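The table at Okabe gets new paper when the old paper gives out, and the woman who looks after it would like that to happen less often. She runs the layout room for the Cavelach workshop, where foam blocks, sample parts and packing inserts are set out on a taped grid before anyone decides where they belong.

"People think of it as a table," she said. "I think of it as paper and tape. The table is the part I never have to fix."

The paper is brown and matte, put down in overlapping sheets. She tried white first, years ago, and gave it up within a month. It showed every mark and it was hard on the eyes under the lamps. Brown hides dust, and pale colors stand out on it. Her blocks come in pink, orange and purple, among other colors, and she says she can tell them apart from the door. 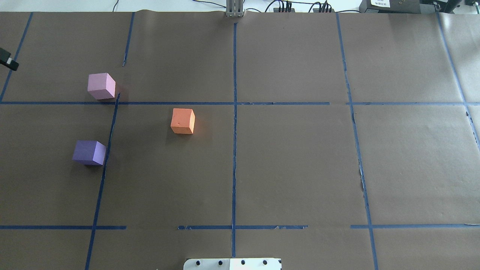 Photo: Pesta / Okabe layout room

She buys the paper by the roll and the tape by the box. The tape is blue painter's tape. Masking tape took the face of the paper off with it, and the black tape somebody ordered once left glue behind. She lays the long lines first and fills in the short ones afterward.

I asked if she measures. "For the first line, yes. After that I go by eye, and you can tell." She does not mind a line that leans. The grid is there so that two people can talk about the same square, and a crooked square works for that. When a job needs real distances she puts down a printed mat from Dilon, 60 by 73 centimeters, and takes it up again when the job is over.

Laying a fresh surface takes her most of a Tuesday morning. The paper wrinkles if it is pulled too tight at one end, so she works from the middle and smooths it with the side of her hand. Seams she leaves alone.

"I used to tape over every seam. Then you have blue lines that aren't grid lines, and somebody puts a block on the wrong side of one."
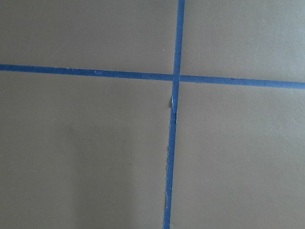

Repairs are the part of the job she talks about most. A line usually goes at the edge first, when something is dragged over it or a sleeve catches it. The upright strip near this crossing is rough in two places along its left side, and the one just under the crossing is the kind she keeps an eye on. She will press down a lifted edge with a thumbnail. Once it has torn she cuts out the bad length and lays a new piece over the gap – never a second layer on top of the whole strip, which makes a ridge that small blocks rock on.

She keeps a notebook of what gets used. The last entry she read to me was 963 feet of tape. She would not say over how long.

"Long enough," she said. "Put that."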